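Speaker notes - wrist views and what they leave out
Divina Umali, manipulation group, Greteslow
Slot is in the afternoon session, keep questions for the end

Slide 1. Title. Thank Hammad Janjua and Visitación Peñalver for the data work. Say up front that the talk is about one small method, a filter we run on wrist-camera data before training. We call the filter Noleo.

Slide 2. Let the pictures sit for a few seconds before talking. 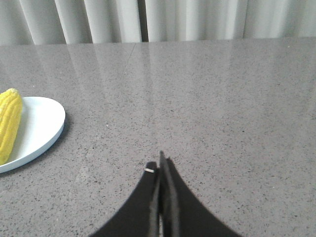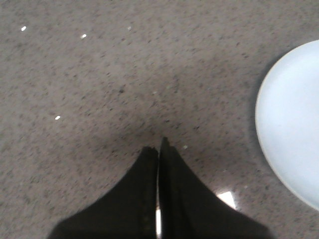
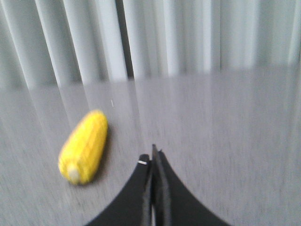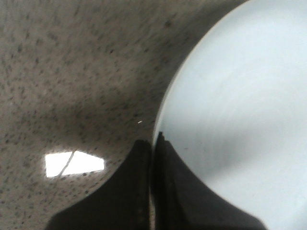

Slide 3. The question we started with was how much a policy can learn from a wrist view alone. Most of our clips come from tabletop pick and place, and we had been training on all of them with equal weight. Go back to the two views with the corn: yellow against gray, easy to find even in the blurred one. Then point to the plate in the other two. It is pale, the counter is glossy, and there is a white reflection on the counter in the same view. An early version of our segmenter marked patches like that as plate. Pause here, people usually want to look again.

Slide 4. What the filter does. Every clip gets a score from two terms. The first is blur, measured on the surface texture. The second is agreement - we run the segmenter on neighboring moments and check whether the object mask moves the way the arm's motion says it should. A reflection slides differently from a plate when the wrist moves. Clips with low agreement are not thrown out. They get a lower weight and go to a person for relabeling.

Slide 5. Numbers. 415 clips went in and 393 kept full weight. The rest were relabeled by Darcy Te Moana and Ashton Tautahi, working separately. They disagreed on 4. Say that we left those in with the lower weight. Don't read the whole table aloud.

Slide 6. Result. With the filter on, the policy made fewer reaches toward bright patches on the counter. Reaches for strongly colored objects did not change much, and we did not expect them to. Training took the same time. Relabeling took Darcy and Ashton one morning.

Slide 7. Limits. One arm, one style of gripper, polished surfaces only. We have not tried glass. The blur term is the weak part: it penalizes fast approaches, and some of those are good demonstrations. Ashton has a version that divides by arm speed, but it is not ready to show. If someone asks about a fixed overhead camera, yes, it would help, and the Skotura setup has one. We wanted to know what the wrist view could do without it.

Slide 8. Next steps. Repeat with 9 objects, mostly white or clear. Code goes up in January. Leave the contact slide on during questions.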